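# Unit 4 handout: good practice for hand-held gripper sessions in homes

Read this before the September lab. Bring it with you, because we will be writing on it.

Last unit was all about the arm: speed limits, guarding, stop buttons, who may stand where. Now we put the arm away and pick up the gripper ourselves, and I think this is the best part of the course! You are the robot for an afternoon. Your wrist, your pace and your small bad habits all end up in the recording, and a policy trained on it will copy them faithfully.

Most of what follows grew out of the house rules Ilze Butkienė and Fabrice Marty wrote for the Civstead sessions. They are local rules, so don't cite them in your report as a standard. When you want a standard, go to the text of the standard.

## 1. Terms we will use

- **Episode** - one recording of one task, from a set start to a set end.
- **Operator** - the person holding the gripper.
- **Host** - the person whose home it is. The host can stop a session at any time and owes us no reason.
- **Grasp point** - where the pads meet the object. With fabric this moves as the cloth bunches, and that makes it so much more interesting than a box.

## 2. Before the first episode

1. Walk through the room with the host and agree on which surfaces are in and which are out.
2. Take away or cover papers, family photos, prescriptions and screens.
3. Ask about pets and children. Write down what was agreed, in the host's words.
4. Check the bolts on the fingers and press each grip pad with your thumb. A pad that shifts under your thumb will shift under load too.
5. Wipe the lens. (Kane Stubbs lost a whole afternoon at Waltham to one fingerprint, and he has asked me to keep telling people.)
6. Record a short test and watch it all the way through.

## 3. During an episode

**Keep the home as it is.** Students love to tidy. Please don't! A made-up showroom bed teaches very little. Remove hazards and private things, then leave the cushions where they landed.

**Animals come first.** A pet may stay if the host is happy with that and the animal is calm. Never reach over it, never close the fingers near it, and never use the gripper to nudge it along. If it steps into your path, open the fingers, draw back and end the episode. Mark it "interrupted" and keep the file.

**Fabric.** Close on a fold you can see. Lift slowly enough that you could let go at any moment - if the cloth catches, let go, then look. No tugging. Zippers and buttons stay out of the pads.

**Pace.** Move as you would want a machine to move in your own bedroom. Anatole Vidal's test is a good one: would you let it do that next to a sleeping person?

**Free hand.** Behind your back or at your side. If you need it to fix something, the episode is over.

## 4. Stopping and labeling

Stop when the end state in the task sheet is reached, or when you know it won't be. Label right away, while you still remember. Failed grasps are welcome and get their own label; please don't delete them because they look clumsy.

Each team of two swaps roles halfway. The person not holding the gripper watches the room and has the final word on stopping.

The class target is 500 usable episodes across all teams. I would much rather have fewer with honest labels, so don't rush for the number.

## 5. To think about before lab

- Maëlys Le Goff argues that the host should view every recording before it leaves the house. What would that cost, and who would gain?
- Which rules from the arm unit still make sense when a person carries the tool? Which ones fall away?
- Write one rule for handling clothing that is missing from section 3. Make it short enough to say out loud during a session.

Bring your answers to room 1404. We start with the clothing rules, and I can't wait to hear them.

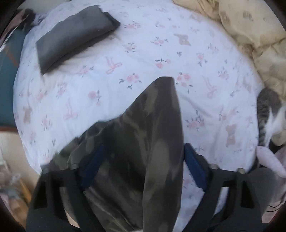

*Fabric grasp on a bed: camouflage cloth gathered between the pads, with a cat at the right.*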